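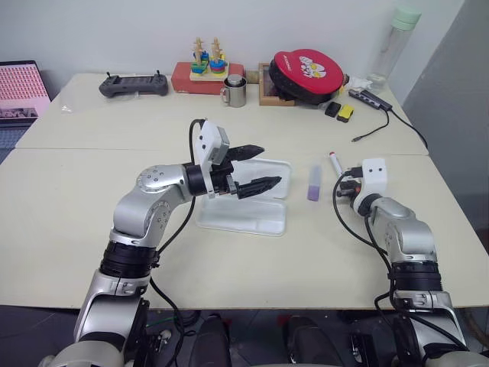
Session 4 is about sorting and packing small things at a table: pens, clips, rubbers, leads, spare caps and whatever else collects in a drawer. Most of the trouble starts with having no boundary between what is stored and what is being handled. The cream-white table is set out in the way we use for the whole term, with stored items kept along the rear section and the work done at the front, where the white case lies open flat. The thin seam across the top makes a handy line between the two. If your own table has no seam, a strip of masking tape does the same job.

## Terms used in these notes

**Rear store.** The back part of the table. Things wait there until they are needed.

**Work area.** The front part. Only the case you are packing and the items going into it should be here.

**Tray.** One half of a case that opens flat. Some trays have ridges or dividers, some are plain.

**Stray.** An item that has not been given a place yet. Strays stay in the work area until you decide about them. They do not go back into the rear store.

## Packing a flat case

1. Open the case fully so both halves rest on the table. A lid that is held half up by other things tends to drop shut when you least want it to.
2. Take everything out and wipe both halves. Graphite dust gets into the corners, especially rounded ones.
3. Lay the items beside the case, lengthwise, in the direction they will lie inside it.
4. Put the longest item in first, against the long side.
5. Fill in with shorter items. Keep caps all at the same end, so that you can see at once which pen has lost one.
6. Leave a gap wide enough for a finger. Veronika Fuchs packs hers tight and shakes the case to get things out, but she has replaced two hinges this year.
7. Close the lid without pressing. If it needs pressing, something has to come out.

A ridge moulded into the tray may be there to stiffen it or to separate the contents. Try a pencil on either side before deciding. With a very shallow ridge, thin pencils will roll over it whenever the case is carried upright.

## What goes in

The class list from last term had 22 items on it and most people found that too many. The revised list has 12, and you will be given a copy. Items can be swapped if you never use them – left-handed writers often leave out the fountain pen – but do not add to the total.

Ink bottles, craft knives and open glue stay out of flat cases altogether. Use the upright tubs from the Budville cupboard.

## Practical task

Work in pairs. One person packs, the other passes items forward from the rear store when asked. Change over after the first case. Write down the order in which you packed and any item you had to take out again, and give the sheet to Vlasta Trnka at the end.

## For next time

Bring one case or tin from home, packed as you normally have it. Please don't tidy it first. Session 5 covers drawers and deep boxes, and we will be in the Drarkham room from November onwards.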